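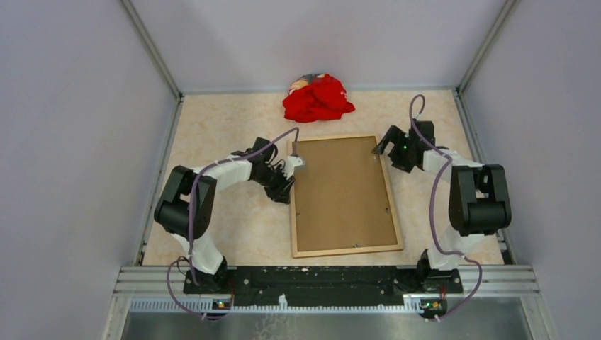 Surely a cloth that has been in the family for sixty years and never come to harm can stay where it is, folded in the drawer? The question came up at the end of the last session and a few people nodded. It's a fair point, and the answer depends mostly on the folds, so these notes start there.

# Keeping and showing old household textiles

Notes for session 3, Undby evening course. Read with the sheet on fibres from session 2.

## Folds

A fold puts the fibres on the outside under strain and crushes those on the inside. In a new cotton cloth this does very little. In an old one, or in silk of nearly any age, the fibres along the fold start to break. You see it first as a pale line, then as a line of small holes, and in the end the cloth comes apart along it. A drawer is dark and out of the way, which is good. The fold is still doing its work in there.

What helps:

- Store flat if the piece is small enough.
- Roll it if it isn't. Use a wide tube, cover the tube with acid-free tissue, and roll with the pile or the embroidery facing out.
- If you must fold, pad each fold with a sausage of crumpled tissue so that the bend is rounded. Refold along different lines when you take the piece out to check it.

Leaving something loosely heaped for an afternoon will not hurt a sound cotton or linen. Creases from a heap are random and mostly drop out. Leave it for years with weight on top and they set, the same as any other fold.

Velvet is awkward. It marks under its own weight, so fewer layers and more tissue.

## What the storage is made of

Plain wood gives off acid vapour, oak more than most. Linen that has lain against a bare shelf often has a brown stripe the width of the board. The stripe is damage in the fibre as well as a stain, and washing may lighten it without mending anything.

Line drawers with polyester film or with two sheets of acid-free tissue and change the tissue when it starts to yellow. Ordinary white tissue from a gift shop is usually acidic and will yellow quickly. Brown card boxes are worse. Boxes sold as archival are better, though they cost a good deal more, and the Cudier trunk we looked at in session 1 would do perfectly well with a decent lining.

Plastic bags: no. They trap damp, and the softer plastics go sticky with age. A washed cotton pillowcase makes a good dust cover. Rinse it twice to get the detergent out.

## Light

Light damage adds up and can't be undone. A week in a bright window and several months in a dim passage can come to much the same dose. Reds, purples and many early synthetic dyes tend to go first, though there are red dyes that last very well, madder among them, and you can't tell by looking. Check the back of the piece or inside a hem. If the colour there is much stronger than on the front, you already know how it behaves.

For textiles on show:

- Keep them off any wall that gets direct sun.
- Draw the curtains when the room is empty.
- Take turns. Three pieces shown for a third of the year each will last far longer than one left up the whole time.
- Glass that filters ultraviolet helps. It slows fading and does not stop it, as visible light fades dyes too.

## Washing, or leaving alone

Most of the questions handed in were about washing. The short rule for this course is that you do not wash anything you could not bear to lose. The longer one is below.

Before anything else, test every colour. Put a drop of cool water on a hidden spot, wait, then press with white blotting paper. Do the same again with the washing solution. Red embroidery thread on white cotton is the usual disaster. The thread may pass the first test and run on the second, so do both.

If all the colours hold and the cloth is strong:

1. Remove loose dust first, with a low-power vacuum through a piece of net.
2. Lay the cloth on a sheet of net in a shallow tray, so you can lift it without pulling.
3. Use cool, softened water and a very small amount of plain detergent with no brightener.
4. Press with a flat sponge. Don't rub.
5. Rinse until the water is clear, then once more.
6. Dry flat on clean towels, easing the edges straight with your fingers.

Wet cotton is stronger than dry cotton, but wet silk and wool are weaker, and any wet cloth is heavy. Most tears happen at the moment someone lifts it out.

Don't iron an old crease. Humidity and light pressure under a piece of glass will usually take out most of it over a day or two, and what remains can stay.

## Mounting and framing

People often bring in a piece already framed and ask if it's safe. Turn it over. If you see brown card, masking tape or glue it needs to come out. If the textile touches the glass it also needs to come out, since damp collects on the inside of the glass and mould follows.

A sound mount has a board covered in washed cotton, with the textile stitched to the cotton. Stitches go between the threads of the weave and never through them. Work from the centre outwards, in a fine thread close to the colour of the cloth, and keep the tension only just firm enough to stop sagging. No glue anywhere, including the sprays sold for needlework.
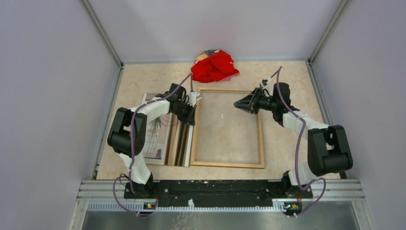

Then there is the frame itself. It should be deep enough for a spacer, so that the glass stands clear of the cloth all round. Look at the rebate (the step on the inside edge where everything sits). If it's bare wood, seal it with a strip of foil-backed tape before the mount goes in. Check the corners as well. A mitre that has opened lets dust in and, on a larger frame, means the glue has gone and the weight is hanging on the pins.

Old frames can be reused if they have no worm. Fresh holes have sharp edges and pale insides, and you may find fine dust under them when you tap the wood. Put a suspect frame in a sealed bag, away from every textile you own, and bring it in - we can look at it together. Please leave it in the bag until then.

For new moulding, Flavwood will cut to length and is used to our odd sizes. Ask for the deeper profile. The one they keep on the counter is meant for prints and leaves no room for a spacer.

Back the frame with board and tape the joins with gummed paper. Put two small pads on the bottom corners so that air can move behind it. Outside walls are often colder than the room and are a poor place for any framed textile.

## Insects

Moths and carpet beetles eat wool, silk, fur and feather. They will also chew through cotton if it's dirty, so clean storage matters more than anything you can hang in a wardrobe. Cedar and lavender smell pleasant and do little.

Signs to look for: grazed patches, small holes, gritty droppings the same colour as the cloth, bristly cast skins (beetle) or silky tubes (moth). Freezing works for most sound textiles. Seal the piece in polythene with the air pressed out, freeze for two weeks at the coldest setting, and let it come fully back to room temperature before opening the bag. Don't freeze anything with paint, beads of unknown material or metal fittings.

## Keeping a record

Write down what each piece is, its size, what you know of where it came from, and what state it's in. Pencil only, near the cloth. Date the note and update it when you check, which for most homes means spring and autumn.

A label can be a short length of cotton tape, written on before it's sewn and tacked to one corner at the back. Safety pins rust. Sticky labels leave a mark that can be harder to deal with than anything else on this sheet.

## For next time

- Bring one cotton or linen piece no larger than a tray cloth, for the colour test.
- Bring white blotting paper if you have it. There is some in the cupboard.
- Read the section on starch in the Noguchi booklet. Skip the part on bleaching, we'll take that in March.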